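Part 3: Turning on transcripts and captions for your clips

I set this up for the Trodberg local news desk last January, and I've since redone it twice, so take my order over the one in the old handout. You'll need an editor login and a clip that has already finished uploading. If the clip still says Processing, go get a coffee and come back!

1. Open Zavow and pick Clips from the left menu. Find your story by its slug (mine are always the last name plus the town, so "malinowski-wesum").

2. Click the clip title, then the Text tab. Press Make Transcript. A 10-minute interview takes some 19 minutes on our account, longer on election nights.

3. Read the whole thing while you listen. I mean all of it. My first one turned Khoa Nông into "cover known" in every line, and Halina Malinowski came out three different ways in a single piece about her appeal hearing.

4. Fix the names first with Replace All, then go through the quotes one at a time. Leave the ums out unless the desk tells you otherwise.

Caution: Replace All doesn't ask twice and there's no undo. Copy the text into a plain file before you touch it.

5. Add speaker labels. Type the full name the first time and the last name after that, followed by a colon.

Note: if two people share a first name, use full names all the way through. We had Seraina Auer and Seraina Hauser in one courthouse segment, and oh, the emails.
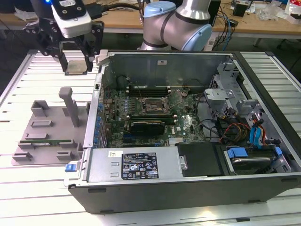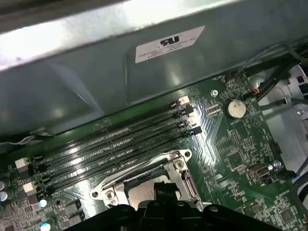
Can I fix a transcript after the story is live?
Go ahead, but save it as a new version and add a correction line at the bottom if you changed anything inside a quote. Spelling and punctuation don't need one.

6. Set the Show Transcript button to On. I keep it collapsed so the story text stays near the top of the page on phones.

7. Under Captions, choose Match Transcript and set the line length to 32 or less... no, sorry, that's the old player. The new one goes by words, and 18 is the most it will take.

8. Press Publish Text, which is a separate button from Publish Story (I've missed it more than once). Reload the page in a private window and open the transcript yourself.

If the button doesn't show up and you get error 393, the clip was swapped after the transcript was made. Go back to step 2 and run it again with the new clip.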